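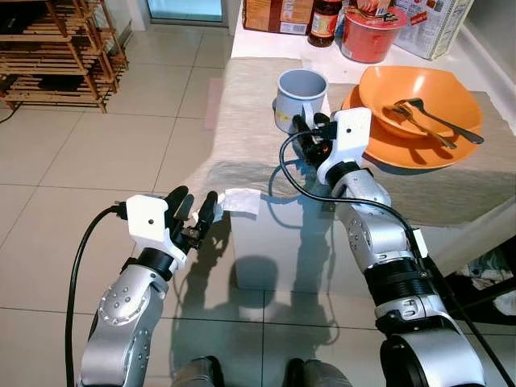
Fig. 1. Mesa de cristal con camino de lino, plato y cuenco naranjas y taza blanca.

Sección 4. Recoger la mesa y guardar la vajilla Plikico

Esta sección explica cómo retirar el servicio de diario de una mesa con superficie de cristal y cómo apilarlo hasta el siguiente uso. Vale para los juegos Eva de 2 servicios y para las piezas sueltas.

4.1 Antes de empezar

1. Retire papeles y servilletas del cristal.
2. Deje los cubiertos dentro del cuenco, con los mangos hacia el mismo lado. Se llevan juntos al fregadero.
3. Aparte las botellas de salsa y los envases de despensa hacia el fondo.

Nota: el camino de mesa se quita al final. Mientras haya piezas encima, no tire de él.

4.2 Retirar las piezas

1. Empiece por las tazas. Sujételas por la parte baja y levántelas en vertical, sin arrastrarlas.
2. Retire después el cuenco y el plato, uno sobre otro si son del mismo color y medida.
3. Pase los vasos pequeños a una mesa auxiliar despejada. Apóyelos a un palmo del borde, boca arriba si todavía tienen líquido.

Precaución: la base sin esmaltar de algunas tazas puede rayar el cristal. Lirnberg no cubre en garantía las marcas de roce.

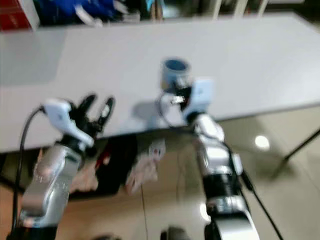
4. Vacíe los vasos y déjelos escurrir boca abajo sobre un paño. El secado completo lleva unos 100 minutos a temperatura ambiente – más si la cocina es húmeda.
5. Sacuda el camino de lino y dóblelo en tres, a lo largo.

4.3 Apilar

1. Elija una base plana y firme. Una caja de cartón cerrada sirve como soporte provisional si la tapa no cede al presionarla con la mano.
2. Ponga primero el plato, centrado, y encima el cuenco.
3. Coloque el vaso menor en lo alto, de pie.
4. Deje los demás vasos al lado de la pila. No añada más alturas.

Precaución: no cargue más de 200 gramos sobre el cuenco. No traslade la pila entera; desmóntela y lleve las piezas por separado.
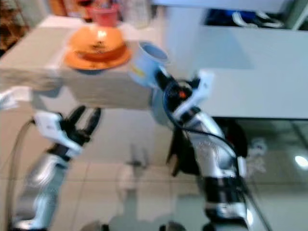

Hongjun Jia: Yo pongo una hoja de papel de cocina entre el plato y el cuenco y ya no se quedan pegados. Convendría añadirlo en el 4.3, porque con el juego naranja me pasaba cada vez que guardaba las piezas con algo de humedad.

Respuesta de Angelovski: Correcto, el papel puede usarse entre piezas esmaltadas. Lo incluiremos como nota en la revisión de junio. Si ya se han pegado, sumérjalas en agua templada y gírelas en sentidos opuestos, sin hacer palanca con un cubierto.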